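Notebook, edit bay 4, Zuketville
September, started writing at 4:10 in the afternoon

Long one today, so get your coffee first. The good news is that episode two of Hopkin is locked for picture, and Defne Ekinci has already sent the thumbs up from the train. The less good news is that episode three is still nine minutes over, and I spent most of the morning going back and forth on the chapel conversation, which I love and which is too long by any measure.

What I tried, in order, so that Dae-han doesn't have to repeat it. First I took out the whole opening walk and started on the door. That gets us a nice chunk of time, but then the brother's first line comes out of nowhere and you spend the next minute wondering who he's mad at. Then I put half the walk back and lost the second hymn instead. Better! The hymn still plays under the end of the scene, just very low, and I think it feels sadder that way. Saved as chapel_v7. Please watch it cold before you read my notes in the bin, I'd really like to know if you miss the verse.

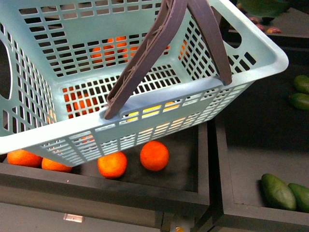

Blue basket, seen from above.

Sound next. Cengiz Gezer came by with the new room tones and they are lovely, very quiet, with none of that buzz we had in the first batch. I swapped them in through the kitchen material and all of the hospital corridor. There's a bump at the cut where the nurse turns around, and I couldn't smooth it with a crossfade no matter how long I made it. I left a red marker there. Cengiz thinks it is a level problem in the original clip and he's going to look at it tonight, bless him.

Subtitles for episode one came back from Grernis with 657 lines, and Chun-hung Chiang and I read through all of them over lunch (noodles, a bit of a mistake near the keyboard). We flagged 33. Most of them are small things, a comma or a line that stays up too long, but the grandmother's prayer needs a real rewrite. It's correct, I suppose, it just doesn't sound like anything a grandmother would say out loud.
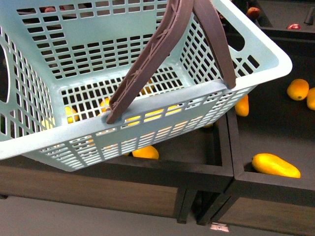

I sent the list over before two and asked for a turnaround by the end of the week, which they seemed fine with. If they come back sooner, whoever is in the bay can drop the new file straight into the episode one timeline, but please keep the old one in the folder marked "previous" and don't write over it. We did that last month and I was cross with myself for days.

Color: not touched today. Sinan Karaca wants the night scenes a little warmer than the test we showed Claltell, and I agree with him, though I'd go gently on the faces.

Preview screening: the hall seats 600 and Defne would like to run episodes one and two back to back with a short break. I said yes to that before checking whether the surround mix would be done. It probably will be. I'll ask Cengiz.

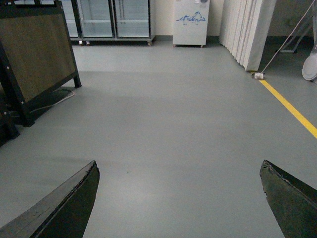 Gray floor, low angle.

Still open for tomorrow:
chapel_v7, Dae-han to watch
nurse bump, Cengiz
prayer lines, waiting on Grernis
find the missing take of the bus stop goodbye (I have looked on both drives and it's on neither, so maybe the card?)
backup of everything before anyone opens episode three

Drives are on the shelf and the backup is at 6:40 and still running as I leave, so please let it finish.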